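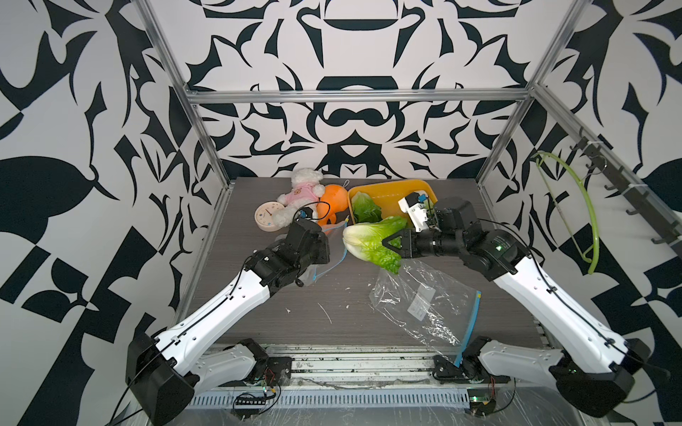

Figure 4.1 Mirrored shapes on a patterned wall. Find a curve on the left, then look for its partner on the right.

Chapter 4: Symmetry and Repeating Patterns

Fold a sheet of paper in half, cut a wiggly shape along the crease, and open it up. You have just made a figure with line symmetry, and you did it without measuring a thing! The crease is the line of symmetry. Every point on one side has a match on the other side, at exactly the same distance from the crease.

Designers have loved this trick for centuries. When Eugénie Aubert drew wall patterns for the Tudon print works, she sketched only half of each design and let tracing paper do the rest. One of her scrolls, 18 inches wide, began as a drawing 9 inches wide.
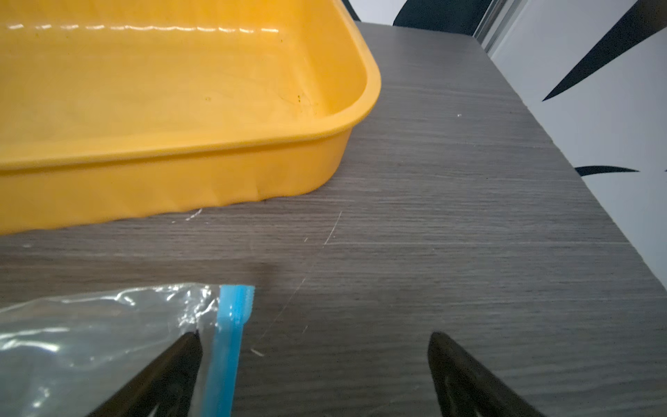 Some patterns slide instead of flipping. Copy a shape, move it over without turning it, and copy it again, and you have a translation. Border strips often work this way. A strip 56 inches long, built from a tile 8 inches wide, repeats the tile seven times (try it with a rubber stamp, it's great fun).

Nature plays along too, but more loosely. A leaf may look balanced on either side of its center vein, yet if you trace it and fold the tracing, the edges rarely line up.
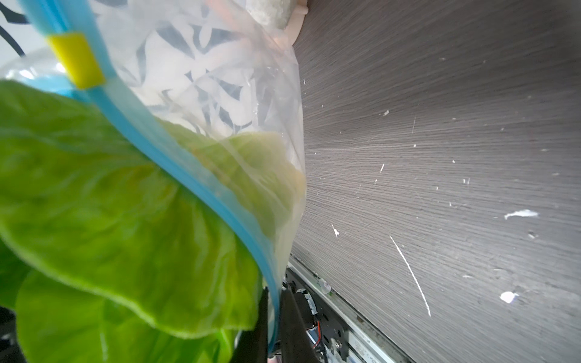

Figure 4.2 Green leaves with pale veins. Would a fold along a vein give two matching halves?

In Section 4.1 you will test shapes for line symmetry using a mirror and tracing paper. Bring a leaf of your own, and keep your tracings, as you will need them again for turns in Section 4.3.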